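**Planche à découper** : support plat sur lequel on coupe les aliments. Bois debout, bois de fil, bambou, plastique, verre (déconseillé, abîme les lames).

## Histoire

Longtemps un simple billot. Version domestique plus mince, diffusée avec les scieries mécaniques. À Todlow, l'atelier Jonine en tournait 632 par mois, d'aprés Rozália Sipos.

## Entretien

Lavage à la main, séchage debout. Huile minérale de temps en temps. Jamais de lave-vaisselle. 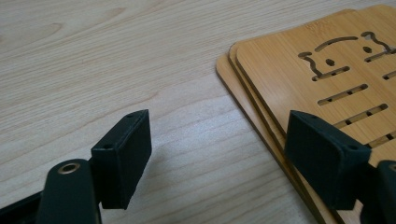
Le bambou est une graminée, pas un bois au sens strict. Lamelles collées puis poncées, dureté variable selon l'espèce et l'age de la tige. Fibres fines bien visibles sur la face de la planche du dessus, bords arrondis sur les trois. À huiler aussi.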